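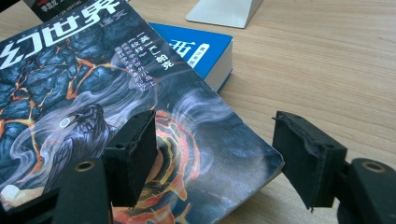
## 4.3 Where the Kostel jaws let us down

I'll be blunt about this part of the study, because it ate more of our December than anything else did. The hand-held Kostel gripper worked nicely on boxes and cups, and then we moved on to books and magazines and the error log filled up. Of the 2,268 grasps we recorded at the Clutudport bench, 90 ended in what we call a slip-rotate fault: the jaws close, the width sensor reports a good hold, and the item turns between the pads on the way up. The software marks the grasp as a success. It isn't one, and every policy trained on that label learns the wrong thing.

Paperbacks and magazines behave very differently here, and I should have seen it coming (I have dropped enough magazines in my own life!). A magazine flat on a table gives the fingers almost nothing to push against. If the jaws come down on either side of a corner, they tend to bow the cover before they lift anything, and glossy stock slides on foam at the slightest excuse. It's worse when the magazine lies partly on top of another book, so that one finger meets the table sooner than the other. We lost a whole morning to that before we started writing down the stacking order.

A thick book is easier to get hold of and harder to keep level. The two covers give the pads plenty of area, but the weight sits well away from the line between the fingertips, and the whole thing wants to swing. Figure 4 has the gripper on a thick copy of 西游记, one pad on the front cover and the other on the spine side. Look at the padding too — the edges are frayed, and I now think that matters a great deal.
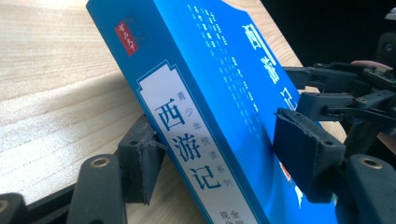
**Figure 4.** Kostel gripper on a thick blue paperback, with a pad on the front cover and another against the spine.

Our first guess was the Filtel width sensor, so we swapped it. No change. Then we blamed the Kabbaj labeling script, which calls a grasp good as soon as the jaw width holds steady for 17 frames. That rule really is too generous, and a book can rotate quite a long way without changing the width at all. But tightening the rule only caught the faults sooner. The book still turned.

What did help was fresh foam. We cut new pads, repeated the thick-book grasps with the same operator, and the slip-rotate faults became rare enough that we had to go hunting for them. My reading is that a ragged edge shrinks the contact patch down to a small spot near the middle of the pad, and a small spot makes a fine hinge. I can't prove that from our logs, which have no force channel, so please treat it as a hunch.

We now check the pads before each session and replace them after 1,000 grasps, or earlier if fibers are sticking out. The 90 faulty grasps stay in the release under their own label — I'd much prefer that people train on them knowingly than have us quietly delete them. Magazine corners remain unsolved, and I come back to them in Section 5.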